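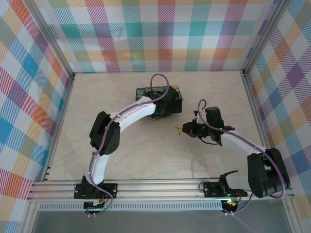
A reader wrote in to say I had been unfair to the later poems, and that anyone who stops at the first book misses the best of her. I have gone back to them this month.

April 2019, posted by the blog's author

Print | E-mail this page

My copy is the Sandhu edition, 700 pages with 11 pages of notes at the back. The early poems are still the ones I like most. They are short and mostly set in the kitchen of her mother's house. The later ones are longer and full of rivers. I gave up on two of them last October and finished both this time. The reader is right about the second, which has a very good passage on her father's deafness.

I still think the memoir is weak. She skips her years as a teacher in a page and a half, and the letters cover them better.

Next I will read the plays, if Liten reprint them.

Last updated: April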